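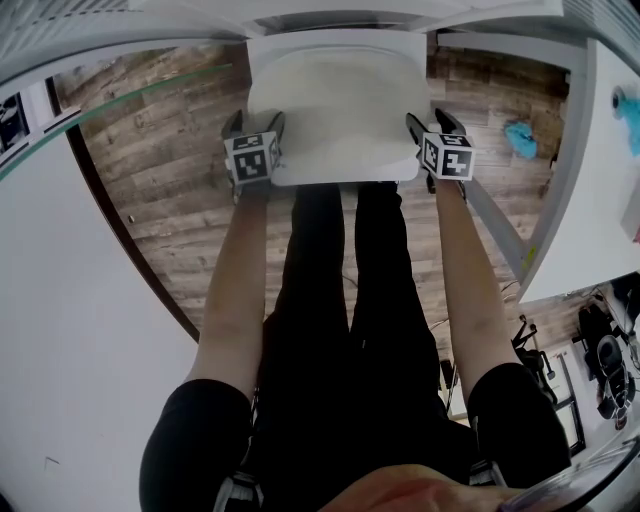

发件人:老秤砣
收件人:仓配同行讨论组
日期:2025年3月3日
主题:回复:你们那边上了自动化以后,人都去哪儿了?

大家好,潜水好久了,这回忍不住冒个泡。先把原帖引一下,免得新来的朋友找不着上下文:

> 各位好,我在一家做家居小件的仓库管排班。公司今年打算上一套自动拣货和装箱的东西,
> 领导开会的时候话说得很漂亮,什么“解放双手”,下面的人听了脸都是绿的。
> 我自己也拿不准。想问问已经上过的同行三件事:
> 一,原来的人到底怎么安排的,是真转岗还是变相让人走?
> 二,活是变轻了还是变累了?
> 三,有没有哪些地方是你们事先完全没想到的?
> 别给我发厂家的宣传册,我抽屉里已经一摞了。
> ——排班的小灰

小灰你好!宣传册我也有一摞,拿来垫显示器了,高度正合适。

先交代一下我这边的情况。我在Jondport的仓里干,家居收纳类的货,托盘、盒盖、塑料盒子这些,轻,滑,形状还老变。我们在Brotville有个姐妹仓,比我们早一年上的系统,所以好多弯路是他们先走的,我们跟着走了一遍(对,跟着走了一遍,没绕开,后面细说)。系统的名字叫Sowah,包含传送线、分拣、两个装箱工位的机械臂,还有一套排任务的软件。我下面说的都是我自己看到的,不代表公司,也不代表别的仓。

先说第一个问题,人去哪儿了。

上线之前,我们这边拣货加装箱一共100个人,三个班。现在做同样这些活的是70个。你看到这个数字肯定心里一沉,我当时也是。少的这30个里头,一部分去了退货和质检,一部分去了一个以前没有的组,我们叫“示教组”,还有一些确实是走了,合同到期没续。公司说这叫自然减员。我不喜欢这个词,到期的人自己可没觉得有多自然。所以你问是真转岗还是变相让人走,我的回答是两样都有,而且比例在谈之前是不会有人主动告诉你的。你管排班,手里有名单,趁早去问清楚哪些岗位保、保多久,最好落在纸上。我们是上线以后才去问的,晚了,很被动。

转岗的里面,去退货组的抱怨最多。退货的活碎,以前拣货时练出来的那种手感全用不上,计件的奖金也没了,改成固定补贴。有个大姐跟我说,她以前一个班下来知道自己干了多少,心里踏实,现在一天过完说不上来干了啥。这个我觉得比钱还难办,钱好歹还能谈。

示教组我多说几句,因为你们大概率也会有,名字可能不一样。简单讲就是机械臂抓不好的东西,先由人拿着夹爪去抓,一遍一遍地做,数据记下来再给机器学。夹爪是手持的,一手一个,上面带着黑白格子的方块,定位用的。像那种扁扁的白色塑料件,你用手拿,根本不过脑子,两个指头一捏就走了。换成夹爪就是另一回事,得从左右两边一起顶住,力气小了往下溜,力气大了边上就翘,两只手还得保持差不多高。我去试过半天,第二天胳膊抬不起来,洗头都费劲!

去这个组的人,开头都觉得是好差事:不用满仓跑,有椅子,有空调。过了两个星期想法就分开了。有人特别喜欢,说像打游戏,谁的动作干净谁的录得就快,还互相较劲。有人受不了,说自己是在教一个东西来顶自己的位子,越教越别扭。这两种话我都听过,还听同一个人在不同的日子说过。我没什么好劝的。领导来劝的时候说“你们是机器的老师”,底下有人回了一句“那给老师的工资呗”,全场都笑了,领导也笑了,然后工资没动。

后来还是动了一点,给示教组加了技能津贴,是组里的人自己一条一条写出来去谈的。他们把每种货难在哪儿、一个新手要练多久才能录得合格,全写明白了,比我写的报告强多了。这一条你可以直接抄:让干活的人自己写这个岗位难在哪儿。

第二个问题,轻了还是累了。

腿轻了,脑子和肩膀累了。以前拣货一天走下来,脚底板是木的,现在货到人,基本不用走。可是以前走路那一段其实是能喘口气的,跟对面过来的人还能扯两句。现在站在工位上,货一个接一个地来,屏幕上还有个进度条,绿的变黄你就慌。我们刚上线那个月,节拍设的是每小时464件,是按厂家测试的数来的,测试的时候用的全是方盒子。我们的货哪有那么听话?盖子会叠在一起,薄托盘会卡在线边上。大家追那个数追得上厕所都要小跑。吵了好几轮,才同意按货型分开设节拍,进度条也改成班组长才看得到。就改了这么一个显示,工位上的气氛一下子松下来了,我都没想到差别这么大。

肩膀的事主要出在示教组和装箱工位。两只胳膊一直往前伸着,夹爪看着不重,举久了真不是那么回事。现在的规矩是干一阵就换,录的人跟整理货的人对调,背带也让每个人按自己的身材调好再开始。Brotville那边一开始没管,有好几个人贴着膏药上班,这个弯路我们倒是躲过去了,唯一的一个,哈哈。

第三个问题,事先没想到的。太多了,想到哪儿写到哪儿吧。

地方不够。谁都以为上了机器能省地方,结果示教要单独腾一块出来,桌子、架子、样品、线,全堆在那儿。地上的线要早点管,我们那边绊过人,还好只是磕了膝盖。

样品是个无底洞。我们报上来要录的货型有638种,第一次看到这张表的时候我以为多打了一位数。最后挑着录的,长得像的并在一起。怎么并,又吵了一架,采购按供应商分,我们按手感分,软件那边按尺寸分,三张表对不上。最后还是听了拣货老员工的,他们说“这俩看着一样,一个滑一个涩”,机器那边一试,还真就是涩的那个好抓。

新人怎么学也成了问题。以前新人跟着老的跑两个礼拜,货在哪儿、哪个箱子底容易掉,都是路上听来的。现在新人直接站工位,屏幕教什么会什么,一停机就傻眼。我们有一回停了大半天,全靠老员工凭脑子里的货位图手工拣,新来的几个站在旁边干着急。从那以后每个月安排半天关掉系统纯手工干,有人嫌麻烦,我是坚决支持的。小灰你管排班,这个时间一定要从一开始就留出来,后面再挤是挤不出来的。

还有夜班。系统夜里跑得挺稳,所以夜班人减得最狠,偌大一个仓没几个人。听着清闲,实际上挺闷的,出了报警要从这头跑到那头。有两个同事主动申请调回了白班,夜班补贴都不要了。我建议你排夜班的时候别按机器要几个人来算,得想想人在里面待不待得住。

差点忘了,还有称呼。我们那儿管机械臂叫“那俩”,左边的脾气好,右边的老丢货(维修说是吸嘴的事,换过,照丢)。谁跟右边那台搭班,当天中午大家会让他先打饭。这规矩怎么来的我也说不清。

再说说接下来的。四月份我们要上第二批,还是Sowah的,另外听说Culov那边的仓也要跟着上,规模比我们大。这回我们提前要了几样东西:岗位变动名单上线前就公布,节拍先按低的跑,示教组轮换写进排班表。前两样答应了,第三样还在扯皮,对方的意思是轮换影响录制进度。我的意思是胳膊坏了更影响进度。等有了结果我再来跟大家说。

有一条给你泼点冷水。你信里说下面的人脸都绿了,那你现在心里肯定也想替他们多挡一点。我刚开始也是这样,好多消息自己先攥着,想等确定了再讲。结果呢,食堂里传得比真的吓人多了,有人都开始投简历了,其中一个还是我最不想让他走的。后来我就改成知道多少讲多少,不知道的就说不知道,虽然挨骂,但是骂完了大家还愿意坐下来跟我说话。

我们那份示教组的岗位说明和轮换表我可以发给你,把公司的东西抹掉就行,需要的话私信我邮箱。群里要是有做冷链或者服装的朋友也上过类似的,麻烦也说说,我特别想知道软的东西你们是怎么弄的,我们这边下半年可能要进一批布艺收纳筐,光想想我就头大。

先写到这儿,要去交接班了。

老秤砣
于Jondport仓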